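洗濯物の室内干しにおける乾燥時間と間隔の関係
生活環境演習 最終レポート(3班)
提出日 2019年11月19日

1. はじめに

部屋干しの話。下宿組が多い班なので、テーマはすぐ決まった。雨の日に干すと次の日の朝になってもまだ湿ってる、というのがきっかけ。とくに6月はひどかった。襟と脇だけ乾かない。で、におう。

ネットで調べると「こぶし1個ぶん空ける」とか「アーチ干し」とか「扇風機最強」とかいろいろ出てくるが、どれも条件がバラバラで、結局どれが効くのかよく分からない。部屋の広さも書いてないことが多い。なので自分たちでやってみた。

目的は2つ。
・ハンガーの間隔を変えると乾く時間はどのくらい変わるか
・風を当てるのと間隔を空けるの、どっちが効くか

おまけで洗剤のにおいの残り方も見るつもりだったが、時間が足りず途中でやめた(6章に少しだけ書く)。

2. 背景

2.1 乾くしくみ
布の水分が空気に逃げていくのが乾燥。布のすぐ表面には湿った空気の層ができていて、これが動かないと水が出ていきにくくなる。だから風。あと温度と湿度。授業でやった飽和水蒸気量の話がそのまま使える。気温が高いほど空気が持てる水の量が増えるので、同じ湿度なら暖かい部屋のほうが早い。

シャツの場合、場所によって乾き方が違う。身頃は1枚なので早い。襟、カフス、前立ては布が重なっているので遅い。脇は袖と身頃がくっついて風が通らない。なので「シャツが乾いた」というのをどこで決めるかが問題になる。これは3.4で。

2.2 においについて
部屋干しのにおいは菌が出すもの、というのが一般的な説明。湿った時間が長いほど増える。つまり早く乾かせばにおいも減るはず。逆に言うと、洗剤を変えるより先に干し方を変えたほうがいいんじゃないか、というのが班の予想だった。

2.3 先輩のレポート
研究室の棚にあった過去のレポートを2本読んだ。1本はタオルで、もう1本はジーンズ。タオルのほうは間隔を広げるほど早くなるという結果だったが、グラフの軸に単位が書いてなくて困った。ジーンズのほうは裏返しの効果がメイン。シャツのは見つからなかったので、シャツにした。

3. 方法

3.1 部屋
ゼルンソープ館(Zernthorpe)の演習室。窓は北向き、実験中は閉めっぱなし。換気扇は止めた。エアコンも止めた。人の出入りは記録のときだけにしたが、最初の回は忘れ物を取りに入った人がいる。

隣の部屋のほうが狭くて実際の下宿に近いのでそっちを使いたかったが、予約が取れなかった。これは後で考察にも書くけど、部屋が広いと湿度が上がりにくいので結果が甘めに出てると思う。

3.2 使ったもの
・綿の長袖シャツ(無地、同じ型)
・プラスチックの細いハンガー
・物干し
・温湿度計 Swati
・送風機 Kasum 弱と強の切り替えだけ
・キッチンはかり
・洗剤 Jadis 液体、無香料のやつ

ハンガーは細いものに統一。太いハンガーは肩が浮いて風が通るので早く乾くらしいが、条件が増えすぎるので今回はなし。やればよかった。

洗剤はJadisだけ。量はボトルの表示どおり。柔軟剤は使わない。柔軟剤を入れると吸水性が変わるという話があって、乾燥時間にも影響しそうなため。

3.3 手順
(1) 乾いた状態のシャツの重さを量る
(2) 洗濯、脱水。脱水時間は毎回そろえる
(3) 脱水直後の重さを量る
(4) ハンガーにかける。ボタンは一番上だけ外す。しわは手で伸ばす
(5) 物干しにかけて開始
(6) 決めた時刻ごとに外して重さを量り、すぐ戻す
(7) 温度と湿度も同時に記録

量るときに毎回ハンガーごと外すのがけっこう面倒だった。ハンガーの重さは先に量って引いてある。はかりの上でシャツがはみ出して机に触ると値が軽く出るので、途中からボウルに丸めて入れて量る方式に変更。丸めるので少ししわになる。最初の回だけ方式が違うので、その回は結果から外した。

3.4 「乾いた」の定義
乾いたときの重さとの差がほとんどなくなって、次に量っても変わらなければ乾いたとみなす。最初は「触って冷たくなければOK」にしようとしてたが、人によって判定が全然違ったのでやめた。手が冷たい人は何でも乾いてると言う。

3.5 条件
A 間隔せまい、風なし
B 間隔ひろい、風なし
C 間隔せまい、風あり(弱)
D 間隔ひろい、風あり(弱)

「せまい」はとなりの袖どうしが触れる状態、「ひろい」は触れない状態。ほんとはcmで決めるべきだった。途中で巻尺を使うようになったが、前半の記録には数字がない。反省。

送風機の強は、シャツがあおられてハンガーが横にずれてしまい、間隔が保てないので使わなかった。

4. 結果

4.1 全体
乾くのが早かった順に D、C、B、A。予想どおりといえば予想どおり。ただ、CとBの差が思ったより大きかった。間隔をいくら空けても、風がなければ風ありのせまいほうに負ける。

DとCの差は小さい。風があるなら間隔はそんなに気にしなくてもいいのかもしれない。ただし枚数が増えたらまた別だと思う。

4.2 時間の経過
どの条件も最初はまっすぐ重さが減っていって、途中からゆるやかになる。授業で出てきた恒率乾燥と減率乾燥に見える。前半は布の表面に水がたくさんあるので一定のペースで減り、後半は布の中からしみ出してくる分しか減らないのでペースが落ちる、という説明と合う。

風の効果は前半で大きく、後半では小さかった。後半は風を当ててもそんなに変わらない。襟の水が出てくるのを待ってるだけの時間。

4.3 場所ごとの違い
最後まで湿ってたのは全条件で襟の後ろと脇。Aではカフスも残った。Aだけ袖が横のシャツにくっついていたからだと思う。物干しの端のシャツと真ん中のシャツでは、Aの場合は真ん中が遅い。Bでは差がよく分からなかった。

4.4 湿度
Aのときは湿度計の値がじわじわ上がって、途中で下がり始める。置き場所を物干しの近くにした回と机の上にした回で値が違うので、条件どうしの比較はしないことにした。置き場所は最初に決めておくべきだった。

4.5 電気代と費用
予算は班で2000円。送風機は借りたので0円。洗剤とハンガーとシャツで合計3241円になってしまい、足が出た分は班で割った。シャツが思ったより高かった。古着屋に行けばよかったという声あり。

送風機の電気代は、弱なら一晩つけてもたいした額にならない計算。消費電力は本体の裏のシールから。

5. 考察

5.1 間隔か風か
今回の結果だけで言えば風。下宿で物干しが狭くて間隔が取れない人でも、送風機を1台置けばかなりましになると思う。逆に送風機がない人は間隔を空けるしかないが、枚数が多いと無理がある。その場合は2回に分けて洗うほうがいいかも。

境界層の話で考えると、間隔を空けるのは「湿った空気が逃げる道を作る」、風は「湿った空気を無理やりどかす」なので、後者が強いのは自然。ただ間隔ゼロだと風の通る道もないので、完全に触れてる部分は風があっても乾かない。Cで脇が残ったのはこれだと思われる。

5.2 かけ方
シャツの前を留めるか開けるかも効きそう。今回は留めてかけたが、開けると内側にも風が入る。

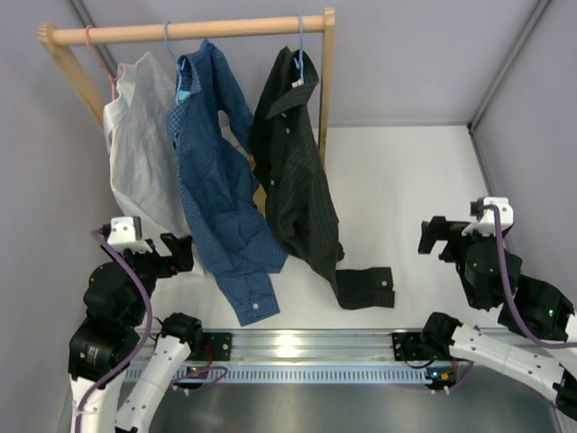
図1 木製の物干しにハンガーでかけたシャツ(白、青、黒)

ハンガーの首のところが細いと襟が首まわりでつぶれて重なり、そこが乾きにくくなる、という意見が班で出た。襟を立てて干すと早いという記事も見かけた。ためしに1回だけ襟を立ててみたら早い気がしたが、1回だけなのでデータとしては出さない。

色による違いもよく聞かれたが、室内で日光が当たらないならほとんど関係ないはず。外干しなら黒いほうが温まって早いかもしれない。外干しは今回の範囲外。

5.3 誤差
・はかりが1g単位なので後半の細かい変化が読めない
・部屋の温度が日によって違う
・記録のたびにドアを開けるので空気が入れ替わる
・シャツを外して戻すとき、位置が少しずれる
・脱水後の重さが毎回そろわない。これが一番大きいかも

脱水後の重さのばらつきは、洗濯機の中でシャツがどう偏るかで決まってしまうのでこちらでは調整できない。比率に直して比べれば多少ましになるので、グラフは全部、最初の水の量に対する割合で描き直した。描き直したのが提出前日なので、軸のラベルが古いままのがあるかもしれれない。すみません。

5.4 部屋の広さ
3.1にも書いたが、演習室は下宿の部屋より広い。狭い部屋だと洗濯物から出た水で湿度がすぐ上がって、風を当てても空気自体が湿ってるので効果が落ちるはず。その場合は送風機より除湿機か換気。ここが確かめられなかったのが一番残念。

6. においについて(途中まで)
乾いた直後のシャツを班員が嗅いで点数をつける、というのをAとDでやった。Aのほうが点数が悪い傾向はあった。ただ、どれがAか知ってる状態で嗅いでいるので意味がない、と中間発表で指摘された。そのとおりです。袋に入れて番号だけつけてやり直す予定だったが、間に合わなかった。

7. まとめ
・風ありは風なしより早い。間隔を広げるより効果が大きかった
・風がないときは間隔の影響がはっきり出る
・襟と脇が最後まで残る
・風が効くのは前半。後半は弱い

タイマーで前半だけ送風機を回す、というのは電気代的にも音的にもよさそう。寝る前に切れるようにしておけばいい。

8. 今後の課題
・間隔をcmで決めてやり直す
・狭い部屋でやる
・太いハンガー、アーチ干し
・においの評価を目隠しで
・化繊のシャツとの比較

9. 役割分担
洗濯と計測は当番制。グラフは1人がまとめて作成。文章は章ごとに分けて書いたので、文体がそろってないところがある。発表スライドは全員。

参考にしたもの
・授業配布プリント「乾燥と湿り空気」
・過去の演習レポート(タオル、ジーンズ)
・送風機Kasumの取扱説明書
・洗剤Jadisのボトル裏面の表示

付録の生データは班の共有フォルダに入れてあります。最初の回の分は別シート。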